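Comparing Finger Sets on a Two-Arm Table: Lilibeth Macaraeg on Grip, Cameras and Controllers

January
By the Nukcombe bench notes desk

Lilibeth Macaraeg has spent most of the winter swapping parts on the same pair of table-mounted arms. Her group at Nukcombe was asked to pick a finger set, a wrist camera position and a controller for a tableware-handling project called Prikum, and to write down why. The shortlist for fingers came down to two: the stock pair that shipped with the arms, and a stiffer pair with a narrower tip, made to a drawing from a small shop the group refers to as Bundgaard.

She is careful about what the comparison covers. "It is a comparison for our table and our objects," she said. "If someone is picking bolts out of a bin, I have nothing to tell them."

The protocol is plain. Each finger set gets the same objects, the same operators and the same instructions. An attempt counts as a success if the object is lifted, moved to the target and released without a regrasp. A regrasp is logged separately. The final count for the first round was 267 attempts, split between the two sets, with the order of the sets changed between sessions so that practice would not favor whichever one came second.

Macaraeg said the choice of objects took longer than the choice of hardware. The group wanted shapes that fail in different ways. A plate or tray has a rim that can be pinched, but only if the fingers arrive at the right height. A tapered glass will slide in the jaws if the fingers close too low or at an angle. A bowl has a wall that slopes away from the finger pad, so a parallel jaw touches it along a line and the load goes where it wants.
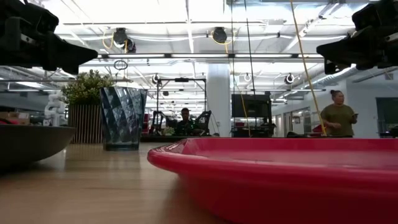
The rim problem is where the two finger sets separated most clearly. With the stock fingers, operators tended to come down too far and press on the table before closing. The arm would register the contact, the current would climb, and the operator would back off and try again. The narrower tip left more clearance, and the regrasp count on flat items dropped. Macaraeg does not read much into the size of the drop. "We have four operators, and one of them is much better than the rest of us at rims," she said. "You can see it in any column you look at."

On glasses the result went the other way. The stock fingers have a wider pad, and a wide pad tolerates a few degrees of error in the wrist. The narrow tips needed the wrist to be nearly square to the wall of the glass. When it was off, the glass rotated in the grip. It usually stayed up, but it was set down tilted, and a tilted release is a failure under the protocol.

"Patterned glass helps a little," she said. "There is something for the pad to catch. Smooth glass is worse, and we have less data on it."

Asked whether pad material might matter more than finger shape, she said it probably does, and that the group held it constant on purpose. Both sets ran with the same pad stock, cut from one sheet and replaced on the same schedule. A pad comparison is planned as a separate round. Changing both at once would have doubled the number of sessions and left the group with a table that was hard to read.

Setup

The physical setup changed very little between sessions. The arms stay bolted where they are, and only the fingers come off. A swap takes 6 minutes if the screws cooperate, including a check of the closed position. That check turned out to be the step most often skipped in the early sessions. If the zero is off by a small amount, the jaws either fail to meet or press against each other when closed, and the grip force reading is wrong for the rest of the session.

The current procedure, as Macaraeg keeps it on a sheet by the laptop, runs as follows:

1. Power down the arm and let it settle before touching the fingers.

2. Remove the finger set and bag the screws with it. The two sets use different screw lengths.

3. Fit the new set, close by hand, and look for an even gap along the full length of the jaw.

4. Power up, run the zero routine, and close on the gauge block. Write the reading down even if it is good.

5. Lay out the objects and bring both arms to the start position. Check that no cable crosses the path of either wrist before the first attempt.

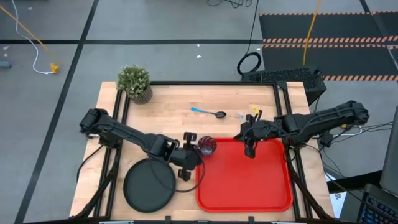
6. Run three practice grasps with each arm. These are not logged.

Step 5 was added late. Cable routing had been treated as housekeeping until a session had to be thrown out, when a loop of cable pulled on a wrist during a reach and every placement on that side landed short. The operator compensated without realizing it, and the numbers looked acceptable until someone watched the recordings.

Cameras

The second part of the comparison was the view from the wrist. The group tried a mount high on the wrist, looking down past the fingers, and a low mount tucked close to the base of the jaw. A head-height view of the whole table was kept running in both cases.

The low mount gives a better look at the contact itself. It also fills a large part of the view with finger, and anything small that sits between the jaws disappears in the last part of the approach. Macaraeg had expected operators to dislike that. Most of them adjusted quickly, lining up on the fingertips and trusting the rest.

"What they lose is the base of the object," she said. "You can see the rim of a cup very well and have no idea where the foot of it is. For picking up, fine. For putting down on a tray, you want the foot."

The high mount shows the foot sooner, but the fingertips are smaller in the view and the pinch on a thin rim becomes a matter of judgment. For Prikum, where most of the work is placing, she leans toward the high mount, with the head view as a second reference. She has not closed the question. Lighting is part of it — glossy objects throw glints from overhead panels, and the angle of the mount decides whether the glint falls on the edge the operator is trying to follow.

Labeling came up as well. The group learned to mark fingers by hand when they come off the arm. Left and right are close enough in shape that a swapped pair will fit, close and pass a casual look, then wear unevenly. Handwriting on the part is crude but it survives a session.

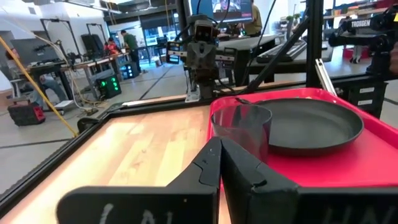 Does a better wrist view make up for a worse finger?

Up to a point. A clear view lets an operator correct the approach angle before contact, and that recovers some of what the narrow tip loses on glasses. It does nothing after the jaws have closed. If the pad is too small for the load, the object will turn no matter how well the operator can see it turning.

The controller was the last item and the one Macaraeg had the least patience for. The choice was between the default position controller, tuned stiff, and a softer mode with a current limit that the group had set up under the name Gunon. The stiff mode tracks the operator closely and feels immediate. It also pushes hard when a finger meets the table, and the heavier regrasp counts on plates were nearly all recorded in that mode.

Gunon yields on contact. The cost is a slight lag and a small sag at full reach, which operators noticed on the far side of the table. Two of them asked to go back to the stiff mode for glasses. She let them, logged it, and kept those attempts out of the main count.

"I would like one mode for everything," she said. "The data does not support that yet. For flat items I would take the soft mode with either finger set. For glasses I would take the stock fingers first and worry about the controller second."

Her recommendation to the project, as it stood when we spoke, was to keep the stock fingers, use the high wrist mount and run Gunon with a slightly higher current limit. The narrow fingers go on a shelf for the cutlery round, where she expects the tip shape to matter more. Forks and spoons lie nearly flat on the table, and the clearance problem that shows up on plate rims is worse there.

She also wants the Bundgaard drawing revised before that round, with the tip kept as it is and the pad area carried further up the jaw. Whether a single finger can do both jobs is open. The first revised pair is due in time for the next block of sessions, and the object list for it has already been fixed.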